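Records and Information Management
Unit 3: Sorting and Storing Paper Files in a Small Office

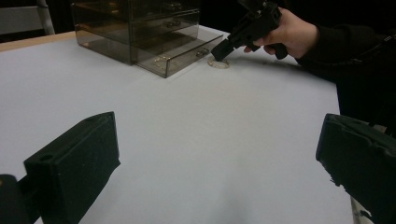
Instructor: Joana Ramalho
Handout for Monday, September 18, 2023

Read before class: chapter 4 of the course reader, up to the section on retention.

1. Where we left off

In Unit 2 we separated records from non-records. A record is kept as evidence of something the office did or decided. Extra copies, blank forms and drafts that led nowhere are non-records and can be thrown out when they are no longer useful. From here on, "file" means a group of records on the same matter, whatever they are kept in.

2. Three stages in the life of a file

Active. The file is used at least once a month. It should be within reach of the person who uses it most.
Semi-active. The matter is closed but questions still come up. The file can go to a shared cabinet or another room.
Inactive. The file is kept only to meet a legal or contract requirement. It goes to boxes, with a destruction date on the label.

Most small offices have trouble with the second stage. Files leave the desk late or they never leave it, and the active drawers fill with closed matters.

3. Filing orders

Alphabetic. Good for names of clients and suppliers. No index is needed. Problems start with name changes and with businesses known by more than one name. Pick one form of the name and put a cross-reference card under the other.

Numeric. Each new file gets the next number. Growth is easy to handle, since new files always go at the end, but you need an index to find anything. Protect the index and keep a second copy.

Subject. Good for general correspondence and policies. Two people will often choose different headings for the same letter, so write the list of headings down and do not let anyone add to it without asking.

Date. Good for receipts, daily reports and anything looked up by when it happened. Inside a month, newest goes in front.

An office may use more than one order, as long as each series of files uses only one.

4. Case: Frade Supply

Frade is a wholesaler with three branches. The main branch, Drutia, kept supplier files by name. The Stosum branch kept the same files by number. When the two sets were brought together, the clerks had 1000 folders, and 65 of them covered suppliers that appeared in both sets under different spellings. Another 41 had no label that anyone could read.

The office kept the alphabetic order. Duplicate folders were merged under the legal name of the supplier, and the old Stosum numbers were written on the inside cover so that earlier letters could still be matched. The job began in May. The unlabeled folders were left for last, and 5 of them were never identified.

Points to notice: the legal name was checked against invoices, not against memory. Nothing was destroyed during the merge. Retention was reviewed afterward as a separate job.

5. Labels

Write the series first, then the name or number, then the years covered. Example:
SUPPLIERS / Flustamero / 2019-2021
Use the same order on every label. Avoid "Misc." and "Other."

6. For next class

Choose one set of papers at home or at work. Write one page stating what the series is, which order you would use, and when a file moves from active to semi-active. Bring a sample label. Late pages are accepted until the following class for half credit.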